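Himemstead cell, afternoon, January

Picking up where I left off before lunch. Prakash merged his rewrite of the grasp ranker this morning, and I spent two hours convinced he'd broken it (sorry, Prakash). He hadn't! The ranker was getting stale box poses from my tracker, because I'd left the timestamp tolerance at 198 ms from back when we were debugging the slow bus. I put it down to 15 and the disagreements between planner and tracker went away, at least in replay. Haf wants that number in the config file and out of my code, fair enough.

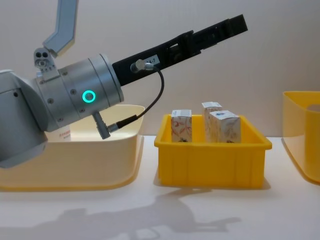 Segmentation is the next headache. The mask network loves a carton standing alone and gets greedy as soon as two overlap. In the yellow bin the right-hand box leans a little and hides part of the middle one, both mostly white, and that's exactly the kind of pair it likes to merge into one fat box. Siwan's idea is to split on the depth step before we fit any planes, and I'm going to try it tonight on the Dallholm logs. Oh, and the self-filter needs to know about the cable loop by the gripper (the model has the A-7 body but no cable at all), so I'll add a fat capsule there and see if the planner complains.

To do:
- rerun the 4 bad replays with the depth split on
- ask Eluned whether the planner can take a per-box confidence
- move tolerance to config before Haf asks again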